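Stenduvgate two-arm cell: set-up and upkeep notes

Maintained by Krishnamoorthy Iyengar and Tatiana Vlček. Last revised in May.

This file goes with the peg and fixture recordings. It covers how the cell is prepared before a run and what is checked between runs. The release holds 3653 episodes. Task labels are in a separate file. 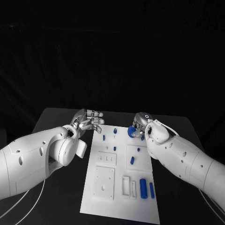
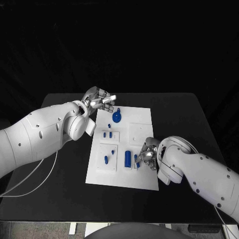
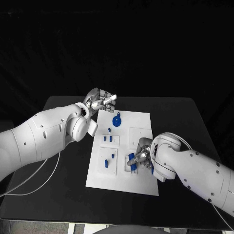 Both arms over the work board, with blue parts and white fixtures.

How often do the hands need to be re-zeroed?

Every 21 episodes, and after any contact fault. Open both hands fully, run the zero routine on the left, then on the right. Log the offsets even if they have not changed.

Before a run

Wipe the table and the board. Set the board against the marks and leave the lighting as found. Check that the cables move freely through the full reach of each arm. A cable that drags will pull the wrist off by a few millimetres, and the fault log will not show it.

Move each arm through the warm-up path three times at low speed. Listen for clicking at the wrist. If it clicks, stop and tell Ayten Aydoğan.

Between runs

Look over the pegs for worn edges and replace any that bind in a gauge hole. Spare parts are printed by Plotness from the drawings in /parts. Do not sand a tight peg to make it fit.

Finger screws are checked every seven days with the small torque driver. Use thread lock on the outer joints only.

Known faults

Right wrist drifts after a long pause. Repeat the warm-up path.
Left hand sometimes reports a closed grip when open. Power cycle the hand, then re-zero.
Episodes recorded with either fault carry the flag "hw_check" and should be left out of training.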